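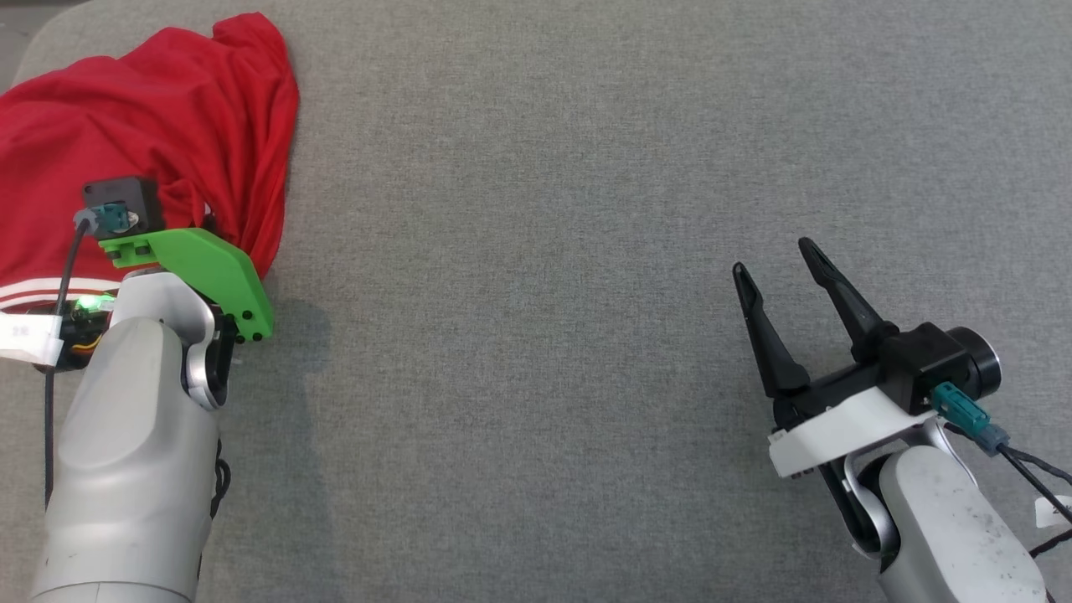
ok so jersey laundry thread, because I said yes to washing the whole team's kit again and three of you have already asked how I do it. Rumik rec league, adult soccer, season just ended, everything smells. First thing, get them out of the bag. All of them. That thin shiny stuff will hold a crease for weeks if you leave it balled up like the red one there, and the trim is worse. Those two white stripes are the first place you'll see it.

Bag had been in Modupe Jibrin's trunk for 7 days. Windows up. I love her but no.

Sorting. I do red by itself, always. Not "reds and pinks and that one orange towel." Red. Found out the hard way with the old away shirts in November, which were white, and then were not white. Kwok-wai Tang still wears his to the gym, says it's salmon

Turn everything inside out before it goes in. Numbers and trim on the inside so they don't rub on the drum. Takes forever, do it in front of the TV. Sleeves get stuck, just reach in and grab the cuff

Cold water. Cold!! Half the usual soap. No fabric softener on sports shirts, it sits on the fabric and then they never stop smelling. Learned this from Hsiu-ying Fung who has washed more kit than anyone I know (three kids, all goalies somehow)

If they're really bad, soak first. Cold water, splash of white vinegar, 40 minutes while you eat something. Rinse. Then wash like normal. Don't put bleach anywhere near the vinegar, don't put bleach anywhere near any of this tbh

Someone asked about grass stains. Dish soap and an old toothbrush, work it from the back. Little circles. If it's been thru the dryer already it's probaly there for life, sorry

Which brings me to the dryer. Don't. Hang them. Heat wrecks the printed numbers, they go all crackly and then the 7 on somebody's back looks like a 1. Shower rod, chair backs, whatever you've got. Mine were dry by morning with the window open

OK folding. This is the part where I need space. I gave up on the bed a long time ago, I just end up with a pile at one end and me kneeling on the other. Get a table. Something padded on top is nice, a blanket or a bit of heavy cloth, so the slippery shirts don't slide off on you every time you turn around.
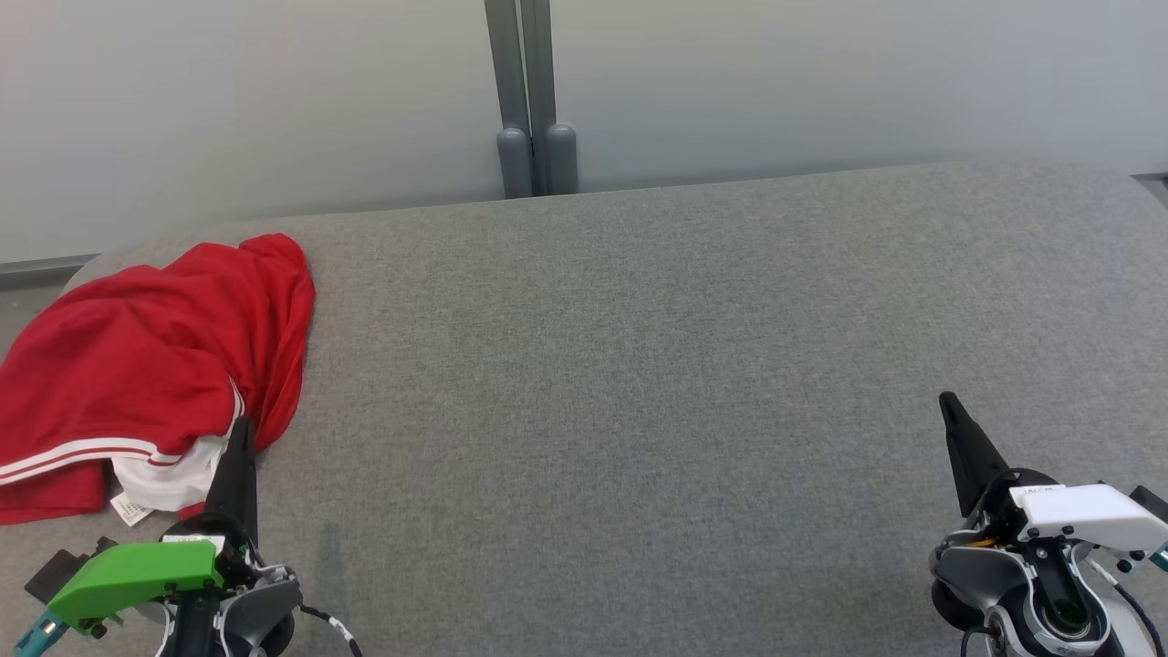
And shove the pile all the way over to one side before you start. Far left for me, I'm right handed. One shirt in the middle at a time, nothing else out there with it. I used to work with the heap right in front of me and kept folding things on top of other things, then picking up two shirts stuck together, then swearing

The fold, since Yu-ting Kuo wants steps:
face down, smooth it out with your forearm not your fingers
one side in to the middle, sleeve back on itself
other side same
bottom up to the collar, then in half again
flip it over. number should be on — wait no, crest on top. number's inside

Shiny fabric unfolds itself while you look at it. Put something flat on the stack. I use a cookbook, the big Valdebenito one that I have cooked out of exactly never

Replying to a few at once. Yes you can roll them instead. No I don't iron them. If you HAVE to, lowest setting, inside out, dish towel in between, and keep off the numbers completely

Tsung-han Chow says he just hangs his in the bathroom while he showers and calls it steaming. Have seen the shirt. Can confirm it is damp

Storage: not plastic bags. Please. A pillowcase is fine, a cardboard box is fine. Bone dry before they go in or you'll open it next season and cry. I write what's in each one on masking tape, home / away / the keeper ones nobody claims

Also check shorts pockets before the wash. So far this year: gum, one shin guard strap, a Fullum bakery receipt, and a house key that I've now posted about twice. Still have the key. Silver, square top. Somebody is climbing in a window every night I guess

Pickup is at mine, stacks are by the door with names on. If your socks don't match I did my best, they went in as odd socks and they came out that way too

edit: yes the red one's still missing from the stacks Kwok-wai, it's next, I stopped to type all this. going back to it now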